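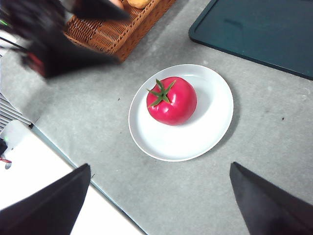
4.2 The single item on a plate

Studies of how households store fresh produce tend to treat the plate as a serving dish, something that enters the account only when a meal is about to be eaten. We doubt this. In the kitchens we looked at, plates spent a good deal of the day holding food that was not being served to anyone, and the tomato was the commonest case. Figure 3 shows the arrangement in its plainest form: one red tomato, calyx still attached, on a round white plate on a speckled grey countertop, with nothing else on the plate. A reader trained on the earlier literature would code this as "preparation." Another would code it as "display," and a third as "storage." All three codes appear in published schemes, and none of the schemes says how to choose between them when no person is handling the food.

Figure 3. A single tomato on a plate. Coded as storage by one rater and as preparation by the other.

The question matters more than it may seem to. The claim that tomatoes are "mostly refrigerated" in the home, repeated in a good many review articles, rests on surveys in which people were asked where they keep them. The answer people give is a place, and usually one place. What we found when we looked at counters was a good deal messier. Tomatoes sat in bowls, in baskets, on windowsills, in the bag they were bought in, and on plates, and the same household would use several of these within a single week. Asking "where do you keep your tomatoes?" forces a choice that the household itself never has to make.

We began with 3,951 still views of kitchen counters and tables, from which two raters working apart drew a set of 200 containing at least one whole tomato. The raters were told to record what the tomato rested on, whether other food shared that surface, and whether the green calyx was present. They were then asked to assign one of the three codes above. On the first three items they hardly ever differed. On the code itself they differed so often that we do not think it should be reported as a measurement at all, and we have left it out of the tables in Section 5. We include it in the caption to Figure 3 only to show how little it takes to produce a disagreement.

It will be objected that better instructions would have fixed this. We tried. Nuala Tully rewrote the coding sheet in October, adding a rule that a plate with a single uncut item and no knife nearby should count as storage. Agreement went up, as it would with any rule stated that firmly, but what had improved was obedience to the rule. We had no evidence that a lone tomato on a plate had been stored there. It might have been put down a moment earlier by someone looking for the cutting board. It might have been sitting since the previous day. A still view cannot settle this, and a coding sheet that pretends otherwise only moves the guess from the rater to the person who wrote the sheet. We went back to the earlier version.

The calyx deserves a separate remark. The Bermont scheme uses it as a stand-in for freshness, on the grounds that the green part dries and drops before the fruit shows much change. As a rough guide for a shopper this may do. As a variable it is weak. Tomatoes are sold with and without it, some people pull it off when they rinse the fruit, and some varieties hold on to it far longer than others. In Figure 3 the sepals are green and lie flat against the skin, and the skin itself is smooth and shiny, so that a rater using the Bermont scheme would score the fruit as fresh with full confidence. We would accept "looks fresh." We would not accept a number of days, and the scheme asks for one.

Nor are we persuaded by the argument, made most fully in the Rotura report, that a plate signals intention. The report holds that people put food on a plate when they have decided to eat it, and that bowls and baskets are for food still waiting. This has the appeal of matching what most of us would say about our own habits. When we went back to 4 of the households and asked, though, the answers had little to do with eating. One person used a plate because the bowl was full. Another did not like fruit touching the counter. A third kept soft tomatoes on a plate so that they would not be crushed under the firm ones - a storage decision if there ever was one. The fourth could not say why and seemed puzzled to be asked. Four households prove nothing in general, but they are enough to show that the Rotura reading is not safe to build on.

Vũ takes a more careful line and argues that the surface should be recorded and left uninterpreted. We agree with the first half. The trouble with the second is that readers will interpret anyway. A table that lists "plate" beside "bowl" and "refrigerator shelf" has already suggested that these are answers to the same question. A refrigerator shelf is a fixed place with a door in front of it. A plate can be carried off at any time, food and all. We have therefore kept surface and location as separate columns, which makes the tables longer and, we admit, rather dull to read.

What can be said on the basis of the 200 views is limited. Whole tomatoes do rest on plates with no other food beside them, and this is frequent enough that a scheme with no place for it will lose cases or force them somewhere they do not belong. Whether the plate is a stopping point or a resting place we do not know. The Dekard diary data, taken up in the next section, follow the same items over time and might be expected to help, though they bring a problem of their own: people who are keeping a diary of their kitchen tend to tidy it.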